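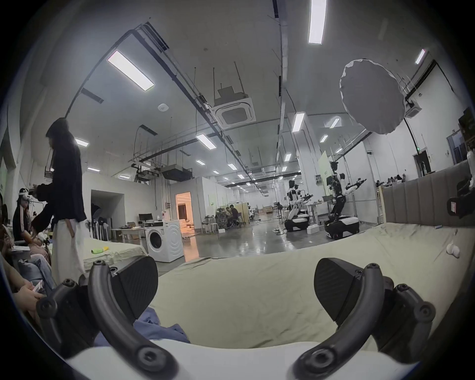 Soft fingers are a crutch, according to Naveed Sandhu, and anyone who practices on them for a week will be useless with a hard jaw afterward. I'd been holding my first gripper for maybe ten minutes when he told me this, so I nodded as if I had an opinion.

I have one now! I spent two days in August trying out hand grippers, which are basically a robot's hand without the robot. You hold the thing, you squeeze, and whatever you manage to do becomes practice material for an arm that will later try the same job. My job was cloth on a bed. I fold laundry at home all the time and I figured I'd be a natural (I was not).

The two I used most were the Plenon, which has those big curved black fingers on a white base, and the Dobre, a stiffer tool with a jaw that bites down hard and stays put. The Plenon felt great right away. You come at the cloth from a bad angle and the fingers sort of forgive you. With the Dobre I kept closing on air, backing up, trying again, muttering. But once it had a corner, it had it, and I could pull as hard as I liked.

Price comes into this too. The Plenon I used costs $428 and the Dobre is $2573, and I kept checking that I hadn't mixed up the two tags. Part of the difference is the controller, a gray box called the Skikano that logs how far the jaw is open and fills up after some 3000 grabs. I never got anywhere near that. My wrist gave out first.

What I liked best was putting one in each hand.
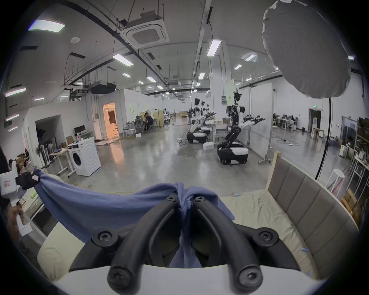
Your brain wants both to behave the same way, and they don't, so for the first hour I'd squeeze too hard on one side and too late on the other. Then it clicked. I let the stiff one hang on to a corner and used the soft one to go hunting for folds, and suddenly I was getting through a whole cloth in 4 moves, which I'm still a little proud of.

I did try a third, the Brironus, for an afternoon. Nice trigger, very light, but the grip is shaped for a bigger hand than mine and I kept having to shift it around in my palm. Naveed loves it. He also told me I hold everything like a hairbrush, and he's probably right about that.

If I were buying tomorrow I'd get two Plenons and spend the leftover money on a wrist brace. Naveed says I'd be back for a Dobre by the end of the month.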